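Review: Flelleleck parts fixture and finger set for two-arm disassembly cells

Rating: 4 out of 5

We take old desktop towers apart with a pair of arms, and most of the maintenance time goes into two things: where the removed parts get set down, and what the gripper touches them with. Flelleleck sells a kit that covers both. It has a stepped base fixture with interchangeable slotted blocks, a post, and a set of narrow perforated fingers with a knurled tip. Ours came through Stendano, and the whole kit was $158. We have had it on the bench since April.

Fitting the fingers

The fingers bolt on with hex-socket screws. Allow 93 minutes for the first change, most of it spent on the tool offset. The printed instructions give the screw order and then skip the part where you re-teach the tip position, so we used our old Grorkora procedure for that and it worked fine.

The narrow profile is the reason to buy them. Our previous fingers were too wide to get down beside the processor bracket without rubbing on the memory slots. With these we can work right in the socket area and hold on to small parts there.
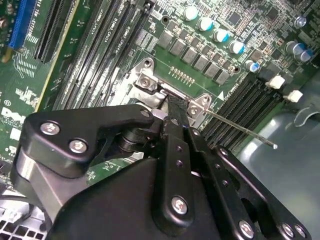
Setting up the fixture

The base goes flat on the slotted aluminum table, to the left of the tower. I put ours close to the case so the arm has a short move between the board and the blocks. There is a tradeoff. Too close, and the gripper body has to come in at a steeper angle to miss the rear corner of the chassis. Move the fixture in small steps and run the approach at low speed each time.

The base is 3D printed, and you can tell. The slots were tight when new. I ran a flat file along two of them and a memory module now drops in without a push. The slots hold a module level, with its long edge where the fingers can reach it.

The post at the rear is a matter of taste. I left ours in place and added it to the collision model, and you should do the same if you keep it. It is tall enough to catch a wrist cable.

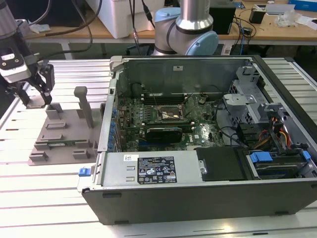
Reviewed by Eldana Moges
Cell maintenance, Gulyás workshop
Filed under: Fixtures and End Effectors

Looking after it

Every Tuesday, before the first run, I check the finger screws with a driver, wipe the tips with a lint-free cloth and look over the blocks for cracks. The screw nearest the tip of the bracket worked loose once, after 109 cycles. Thread locker took care of it. Dust from old cases collects in the holes of the long finger, and a soft brush gets it out.

Check your cable slack too. The thick cable on our gripper arm hangs in a loop by the desk edge, and when I changed the fixture position I had to re-clip it so it would not drag.

The square processor holder is the best piece in the kit. It is raised, so the fingers can close on the sides of the chip without touching the base. The memory blocks work in pairs, one for each end of the module, and the spare pairs can stay empty until you need them. 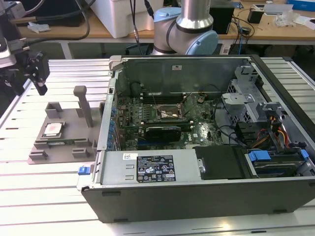
What I don't like is the way the blocks are numbered. The numbers are on the underside, so you have to lift a block out to read it, and then check its position again after you put it back. I marked ours on top with a paint pen. Replacement blocks are also sold only as a full set, and Stendano could not tell me if that will change – I asked twice.

If your current fingers already clear the memory slots, buy the fixture alone. For tight boards, get both, and plan a morning for the offsets.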